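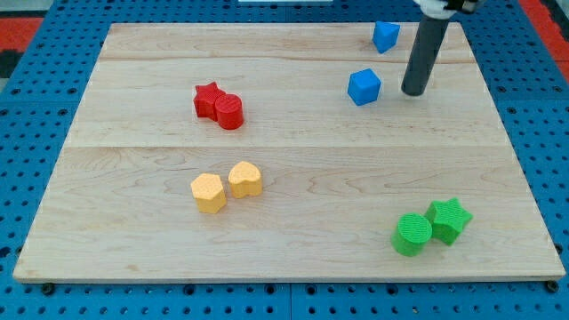

Sorting arm build, Temham shared workshop: report for the second payment

Prepared for the Bautista small grants panel by Miyuki Sekiguchi

1. Where the build stands

The arm is up and moves over the board when told to. The pegboard base has been finished since July and has needed nothing from us. The maple-coloured board sits on top of it and gives us one surface to work on, with the plastic blocks put out in different places from one trial to the next.

The application promised a machine that would sort small parts by colour and shape and put them away in trays. We are a good way short of that. At present the arm will go to a position over the board and stop with the tool tip above the surface, and it does this well enough that I no longer keep my hand on the switch. Choosing the right block is less settled. Doing anything useful with the block once chosen is less settled again.

2. Colour and shape

Red, yellow-orange, green and blue are told apart with very few mistakes under the bench lights. I would not read much into this. The colours are strong, the board is pale, and a child of 3 could do the same job. In the late afternoon, when the sun comes in through the side door, the yellow-orange blocks start to be missed against the wood. Moving the bench would help, but the bench is shared and I have been asked to leave it where it is.

Shape is where the money was meant to go. Our last long run was 46 trials, each asking for one named shape in one named colour, and the arm went to the wrong block in 15 of them. The commonest mistake was between the star and the cylinder of the same colour when the two were touching. Seen together they seem to be taken as one lump, and the tool goes to the middle of the lump. The heart and the pentagon give less trouble, provided there is a gap between them.

Two members have suggested that we simply keep the blocks apart. The results would look much better if we did. I have said no, as parts in a real tray lie against each other, and a sorter that needs them spread out first has left the hard part to somebody else.

3. The Vesport software

The application named Vesport as the planning software and said it would save us "most of the programming". I did not write that sentence but I did sign under it. So far it has saved us some of the dull work on moving the joints and cost us several evenings over the height of the tool. Its idea of where the board is and our idea of where the board is still differ slightly towards the far edge. We correct for it by hand. I would like to know the cause before anybody calls this part finished.

4. Money

Spending to date is £1,853. The arm and its mounting took most of it, followed by the controller and cabling. The blocks and the board were cheap. The quote from Fukar for a better gripper is not included. I have not accepted it and do not want to until the arm can find the correct block more often. A dearer hand on the end of an arm that goes to the wrong place is poor value, whatever the brochure says about it.

5. What we plan to do next

Repeat the long run with the same blocks touching in pairs, and report the figure even if it is worse.

Mark the far corners of the board and measure the error in height properly.

Try a plain shade over the side door.

Leave the trays, the labels and the talking feature alone. The talking feature was added at a members' evening and was never in the budget.

6. What we ask of the panel

Please release the second payment in part, enough to cover bench fees and a spare motor, and hold the rest until the repeat run has been done. Some members wanted me to ask for the full sum. They are welcome to write to you separately, and I have told them so.

The trial sheets are in the folder by the bench at Temham, including the ones from the bad week.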